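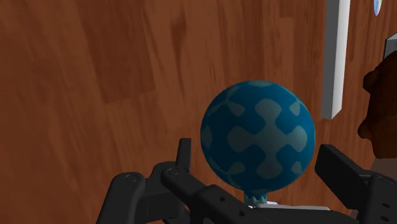

**Figure 5.1** A patterned ball against a wood-grain surface (computer rendering). Both carry surface patterns of the kind discussed in Section 5.2.

# Chapter 5: Repeating Patterns on Flat and Curved Surfaces

A pattern repeats when some movement carries it onto itself. Chapter 4 dealt with single motifs and the turns and reflections that leave them unchanged. The present chapter deals with motifs that are copied across a surface, the rules that govern the copying, and the problems that arise when a pattern drawn on flat stock must be applied to a curved object. The treatment is meant for students of surface design, printing, and finishing. Only plane geometry and basic trigonometry are assumed.

## Before You Begin

Students should be able to do the following without reference to earlier chapters:

- find the center of rotation of a motif and state its order
- draw all mirror lines of a simple figure
- convert between scale drawings and full-size dimensions
- measure a repeat from a printed sample

Those who have trouble with the second item should rework the exercises at the end of Section 4.3.

## 5.1 Terms

The **motif** is the smallest drawn element that a viewer would recognize as a unit. The **repeat** is the smallest block that produces the whole pattern when it is shifted without turning. The two are often confused. A repeat may contain one motif, several motifs, or parts of motifs whose remaining portions lie on the opposite side of the block.

The **ground** is the area not covered by motifs. In an interlocking pattern the ground may be reduced to thin lines or may vanish altogether. In a spaced pattern the ground is continuous, and the distance between motifs is set by the designer.

The **step** is the distance from any point in one repeat to the matching point in the next, measured along a stated direction. A flat pattern that fills a surface needs two steps in different directions. When the steps are equal and at right angles, the repeat is square. When the second row is shifted by half the width of the repeat, the arrangement is called a half drop or a brick, depending on whether the shift runs down the cloth or across it.

**Register** is the agreement in position between two or more colors, or between the two edges of a seam. Errors in register are stated as a distance and a direction.

## 5.2 Patterns With and Without a Fixed Step

A cross with rounded arms is a common motif in trade pattern books. Where its four arms are alike, it has rotational symmetry of order 4 and four mirror lines. Copies may be placed on a square grid, and if the arms are shaped with care the ground between them forms a second figure of nearly equal weight. Designers use this property to make a two-color pattern in which neither color reads clearly as background.

Wood grain belongs to a different class. The streaks share a general direction, but their spacing varies and no part of natural grain is an exact copy of another. Printed grain does have a repeat, set by the circumference of the printing cylinder or by the size of the source file. The designer's task is to hide it. Dark blotches are the usual cause of failure, as the eye picks out an unusual mark and then finds its copies. Section 5.6 gives methods for testing a grain print for visible repeats before plates are made.

## 5.3 Curved Surfaces

A flat sheet can be rolled into a cylinder or a cone with no stretching. Such surfaces are called **developable**. A pattern printed on the sheet keeps all its lengths and angles, and the only difficulty is the seam. For a cylinder, the circumference must be a whole number of steps. If it is not, either the step or the diameter must be changed.

A sphere is not developable. Any flat pattern applied to it must be stretched, compressed, cut, or some combination of these. The designer chooses where the error will fall. Printed gores, which are narrow tapered strips, spread the error thinly but produce many seams. A single stretched sheet has fewer seams, but the motifs change size from one region to another.

A separate effect must not be mistaken for distortion. Motifs near the visible outline of a ball look narrow even when they are drawn at the correct size, because the surface there is turned away from the viewer. This effect is called **foreshortening**. It depends on the viewing position and disappears when the ball is turned to bring the motif to the front. True distortion remains wherever the viewer stands.

## 5.4 Worked Data for This Chapter

Problems in this chapter draw on two sets of shop records. The Ostemero set covers a laminate line that prints grain papers in runs of 4,000 sheets. The Skungate set covers molded balls decorated by transfer film, with a finished circumference of 449 millimeters. Both sets appear in full in Appendix C, together with the Hitden tables of film stretch by temperature.

Before going on to Section 5.5, compute the number of whole steps that fit around the Skungate ball for a step of 30 millimeters, and state the length left over. Keep the result. It will be needed when gore layouts are compared.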